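How to follow a council hearing from the public seats

Hearings at Drovness town hall are open to anyone unless the notice says otherwise. The public room has 38 seats and they go quickly when a councillor has been called to answer a complaint.

Start with the notice. It is posted by the front door and on the council's website under Meetings, then Standards. Write down the case number and the room. Hearings begin at 9 in the morning and the doors are locked once the chair has opened.

Ask for the papers in advance. The bundle can run to 400 pages, so request the summary and the list of allegations first. Email the clerk's office and give the case number in the subject line. 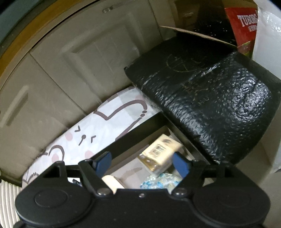

Samina Qureshi wrote in to say that the summary left out the councillor's written reply when she asked for it in March, and that she had to make a second request naming that document. She got it the same afternoon.

During the hearing, note who is speaking and the time. You may not record sound in the room. If the panel goes into private session, you will be asked to leave and called back for the decision. 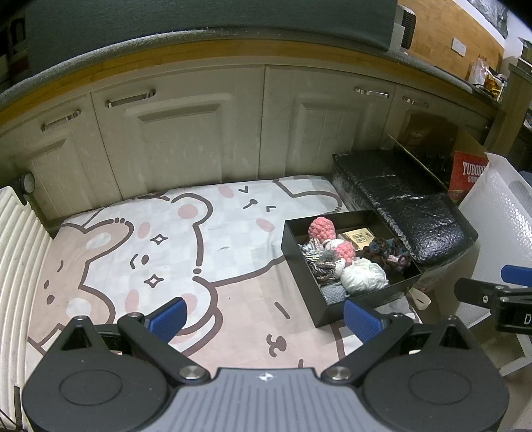
Children may come in with you, but there is no crèche and a hearing can last all morning. Following it from home is easier for many parents, and the Wurport stream works on a phone. Put the little ones on a play mat, one with big bear faces on it if you like, and keep the sound low enough to hear them. The stream runs a minute behind the room.

The decision is published with reasons. To comment on it, write to the panel in no more than 300 words and quote the paragraph you mean.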